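Omus Technical Institute
Department of Applied Automation

Call for Participants: Student Project in Robotic Computer Disassembly

Applications close 24th February

The Department of Applied Automation invites applications from enrolled students for the Groltuvstead project, a supervised student project in the robotic disassembly of desktop computers. There are 13 places available. Participants work in teams under the direction of Dr. Fionnuala Ó Briain, project lead, and Higinio Chávez, laboratory supervisor. The project carries academic credit for students in the certificate and associate degree programs and is open to students in any department.

About the project

Groltuvstead was established as a practical course of work for students who have completed an introductory class in programming or electronics and who wish to apply what they have learned to a physical task. Teams plan, program and test a sequence of operations in which a robot arm takes parts out of a retired desktop computer and places them where they can be sorted. Each team keeps a written record of its trials, including those that fail, and presents its results to the department at the end of the term.

Retired computers are supplied to the project by the Huerta Reuse Center under an agreement with the Institute. All storage drives are withdrawn by the Center before the machines are delivered. Participants may not bring in personal equipment for disassembly.

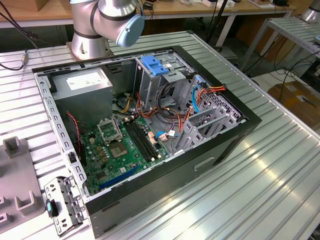
The first assignment concerns the order in which parts should be taken out. Teams study the layout of a tower case and write a step plan before any motion is programmed. Cables receive particular attention at this stage. Power wires that run from the power supply across the middle of the case toward the drive cage can block the approach to the parts beneath them, and a plan that does not account for them will be returned for revision. Teams are also expected to state which steps are to be carried out by the arm and which by hand. Full automation is not required for a passing grade.

The second assignment concerns gripping. Participants test finger positions on parts of different shapes and sizes, record the approach angle and the opening width used for each, and compare the results across repeated trials. The third assignment combines the two earlier ones into a complete sequence, which each team demonstrates in the presence of the laboratory supervisor.

What participants will do

Prepare written step plans and revise them after review.
Program arm and gripper motions using the Gustisico teaching software, which is installed on the laboratory workstations.
Set up the worktable before each session and return it to its standard layout afterward.
Maintain a trial log in the format provided.
Attend all scheduled team meetings and the final presentation.

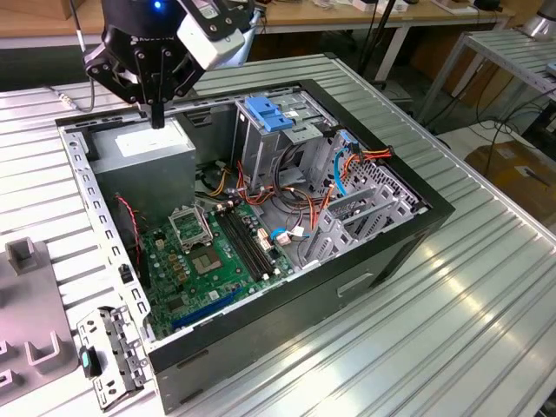

Two-finger gripper positioned over the power supply of an open tower case. Department of Applied Automation.

Who may apply

Applicants must be enrolled at the Institute for the full term and must have completed one introductory course in programming, electronics or mechanical drawing with a grade of C or better. Previous experience with robots is not required. Students who have repaired or assembled computers outside of class are encouraged to mention this in their application, although it is not a condition of selection.

Students who took part in an earlier term of the project may apply again as team mentors. There are 2 mentor positions. Mentors do not receive additional academic credit but are paid at the standard student assistant rate. Inquiries about mentor positions should be addressed to Ronaldo Assunção, student employment coordinator.

Time commitment

Participants should expect one laboratory session and one team meeting each week, in addition to individual preparation. Laboratory sessions may not be exchanged between teams without the written approval of the laboratory supervisor. A participant who misses more than two sessions without notice may be withdrawn from the project and will not receive credit.

Safety and conduct

All participants must complete the laboratory safety orientation before their first session. Closed shoes and safety glasses are required in the robot area. Long hair must be tied back, and loose jewelry must be removed. No participant may operate an arm unless a second person is present at the emergency stop. Power supplies are not to be opened under any circumstances. Food and drink are not permitted in the laboratory.

Accommodations

The Institute provides reasonable accommodations to participants with disabilities. Applicants who would like to discuss access to the laboratory, the height of work surfaces or the format of written materials may contact Elvia Villalobos in the Office of Student Access at any point in the application process. Such requests are kept separate from the selection file and have no bearing on the decision.

How to apply

Applications must include the following:

A completed application form, available at the department office in Room 1299.
An unofficial transcript.
A statement of no more than one page describing the applicant's interest in the project and any related coursework.
The name of one instructor who is willing to be contacted as a reference.

Completed applications may be delivered to the department office or sent through campus mail to Box 1358. Incomplete applications will not be reviewed. Students who are applying together and wish to be placed on the same team should say so in their statements. The department will try to honor such requests but cannot guarantee them.

Selection

Applications are reviewed by Dr. Ó Briain and Xiaoyan Du, instructor in industrial electronics. Short interviews may be held with applicants whose coursework is in progress at the time of review. All applicants will be notified of the outcome in writing. Those who are not offered a place may ask to be put on a waiting list, which remains in effect until the second week of laboratory sessions.

Questions about course credit should be directed to the applicant's academic advisor. All other questions about the project may be brought to the department office during regular hours.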